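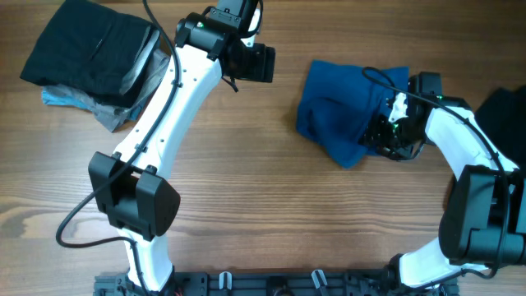 About Trastadmont

Posted 10/18/25 by Floarea Mocanu
14 shares – 3 comments

Trastadmont helps small laundries, linen hire businesses and clothing repairers plan and budget for robot equipment. We don't sell robots, and we take no commission from the people who do. Clients pay us a set fee for a written plan, and they can take that plan to any supplier they like.

The business was started by Lauri Harju and Valentin Ciobanu, who had both spent years buying machinery for a commercial laundry. They had seen good money go into equipment that didn't suit the work. In most cases the purchase price had been looked at closely and the running costs hardly at all.

What we do

A first visit takes one working day. We watch the job as it is done now, talk to the staff who do it, and measure the benches and doorways. We also check the power supply. After that we write up three budgets – one for buying, one for leasing and one for leaving things as they are. Each covers spare parts, training, insurance and the hours a person will still need to spend at the bench.

Cloth is hard for a machine to handle, and our reports say so. A towel or a shirt never lands the same way twice. For that reason we ask to try a client's own items on a two-arm bench before any order is signed. The trial program is run by Kacper Jabłońska at our workshop in Farkard Street, and a standard trial covers 144 items. We record how long each one takes and how often someone has to step in.

Since opening we have written more than 300 plans. A fair number of them advised the client to wait a year, or to fix the sorting area first.

Who we are

Floarea Mocanu looks after bookings and client accounts. Sânziana Jitaru prepares the budgets and checks supplier quotes, including the freight and installation lines. Lauri and Valentin do the site visits.

Fees

A desk review of a quote you already have is $479. A site visit with a full written plan is $900, plus travel outside the metropolitan area. Bench trials are quoted separately. Most clients book in March, ahead of the new financial year, so please allow extra time then.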